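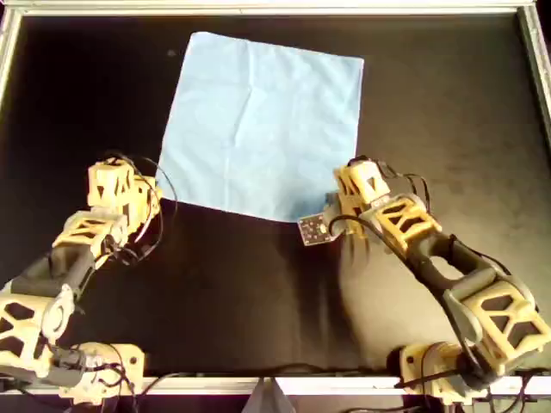 The results from Uzor came in last, the way they always did, because the road from Uzor to the capital washed out every spring and the boxes had to go the long way around by the lake.

Evie Bainbridge had the map open on the floor of the rented office. She had colored the districts by hand with the pencils she'd bought at the bus station, green for the Endard party and brown for the old coalition, and there was one white patch left in the northeast corner. It was ten past four in the morning.

"If Uzor goes green, that's 22 districts," she said. "If it goes brown, it's 21."

"I know what it is," said Salamatu Effiong.

Salamatu had been minister of finance once, for 35 days. She had a framed letter from that time, signed by a president who was later put on a plane. She had carried the letter through three apartments and a divorce and had never hung it up. Now it leaned against the wall behind the fax machine, which the landlord had left there and which still rang sometimes.

Evie had come to Vurkevance to write a dissertation on bread prices. The plan was six months of interviews and then home to write. That was two years ago. Somewhere in the first winter she had started making tables for Salamatu, who had been interview number nine, and then she had started making tables for Salamatu's friends, and by the time the campaign opened in February she had a desk and a key. Her advisor's letters had gotten shorter. The last one asked whether she still considered herself enrolled.

The radio was playing marches. It had played marches since midnight, with a man coming on between them to say that counting was proceeding in an orderly way.

"He sounds tired," Evie said.

"He's the same one from the year of the plane. He said 'orderly' then too."

Salamatu took off her shoes and put her feet up on a carton of leaflets. The leaflets promised that the subsidy on flour would end in stages over four years. The Endard candidate had wanted to say two years. The bankers had wanted to say one. Salamatu had argued for four in a hotel dining room until the waiters turned off the lights over the other tables, and in the end everybody signed, and she had gone outside and been sick in a planter. She told Evie this as a piece of useful information about negotiations. You should eat beforehand, she said, but not the fish.

At half past four the phone rang. It was the stringer in Uzor, a schoolteacher, calling from the post office. Evie wrote down the numbers as he read them. He read slowly, and he read each one twice. When he was done he asked if she would please tell him who had won, as he had been looking at single boxes all night and hadn't been able to add them.

She added them on the back of a leaflet. Then she added them again from the bottom up.

"Well?" said Salamatu.

"Green. By 3000."

"By 3000 exactly?"

"Exactly. I did it both ways."

Salamatu put her hand out for the leaflet and went down the column herself, moving her lips. Evie told the schoolteacher, and he said thank you, and that it had started raining again, and hung up.

Evie got down on the floor with the green pencil. The point had broken, so she used the side of it. The white patch was bigger than it looked, most of it mountain, and it took a while to fill. Down in the street a car went by with its horn going, then two more. Someone must have had a cousin in Uzor with a phone.

"They'll say the number's too round," Salamatu said.

"It's what he read me."

"I believe you. I'm telling you what they'll say." She gave the leaflet back. "Write it up with every box. Put his name on it. No, don't put his name on it."

"So that's the government," Evie said.

"That's the election. The government is when they find out what's in the drawer." She had told Evie about the drawer before. On her first day as minister she had been given a key by a clerk, and inside the desk was a folder, and inside the folder was a single page with the real reserves on it. She had read the page and asked the clerk who else had seen it. The clerk said each minister had seen it on the first day. She asked what they usually did. He said that usually they asked for a glass of water.

"Will they call you?" Evie asked.

"They'll call Grolura first." Grolura was the bank that had paid for the hotel, and for the leaflets, and, if you followed it back far enough, for the fax line. "Then they'll call me, if Grolura says to."

"And will you go?"

Salamatu looked over at the framed letter. The radio stopped in the middle of a march. There was a long piece of silence with somebody's chair creaking in it, and then the tired man came on and cleared his throat and read out the name of the new president, mispronouncing it a little, as he had all through the campaign.

The cars were loud now. A woman across the street had come out on her balcony in a coat over her nightgown and was banging a pot lid against the railing. She kept looking up and down the street to see if anyone would join in. After a minute, from a floor above, somebody did.

"Four years," Salamatu said. "I should have asked for five." She felt around under the carton for her other shoe. "Is the bakery open yet?"

Evie looked at the clock. It opened at five.

"Get your coat," Salamatu said. "I want to see what they're charging."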